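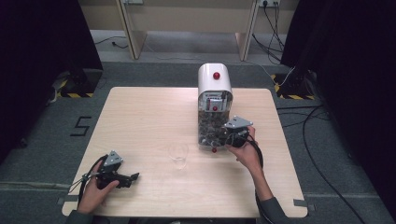 Groltoreck sets aside money for a third year of kit

I spent the morning at Groltoreck going through next year's equipment plan, and I came away with a notebook full of prices and a strong wish for a coffee. The short version is that the budget has been agreed, the spending starts in January, and most of it is going on hand-held grippers and the bits that go with them. Nothing very glamorous, but if you follow this sort of thing (and I do, a bit too keenly) there's plenty in it.

The big question this time was whether to buy another robot arm or put the money into grippers that people hold themselves. You'll remember last year's plan went the other way, with a full arm from Clilten at the top of the list. That one did arrive, only it came with a service contract that ate a good chunk of the following quarter. So this year the arm has been pushed back and the hand-helds have moved up. I think that's the right call. You can have a pair out on a table and working on something like a dispenser and a plastic cup while the people with the arm are still reading the safety paperwork.

The order is for 38 grippers, split between two suppliers. Ikis gets the larger share and Orozco the rest. I did ask why they weren't going with a single firm, as it would surely come out cheaper, and the answer was delivery times. Ikis is quoting 5 weeks and Orozco won't promise anything before spring, but the Orozco jaws are easier to swap and the teams like them. There was a bit of grumbling about having two sets of spare parts on the shelf. I'd grumble too!

Then there's the stuff that never makes the headlines. Cables, for a start. The plan has a line for 133 replacement cables, which made me laugh until I heard how many were bought in the last round. Cables get bent, trodden on and lent to other rooms, and they go on being ordered in ones and twos at full price if they aren't in the plan. There's also money for tape, curtains, table tops and a stock of everyday household things to practise on — dispensers, cups, jars, that sort of thing. It's a small line and it had been left out altogether in the first draft, so people were putting cups on expenses.

What didn't get through? A new charging cupboard, sadly, and the second Clilten arm, which will be looked at again once the first has done a full year. The request for better chairs was also turned down. I'm told it was turned down last time as well.

One change I liked is that each room now has to say what it means to do with its kit before the order goes in, on a single page. It sounds dull, but 3 rooms asked for less than they did last year once they'd written it all down, and the difference went towards the grippers.

Suppliers have been told, and the orders go out as soon as the new budget opens. I'll be back in the spring to see what has turned up, and whether the Orozco boxes are among it.

September 7, 2023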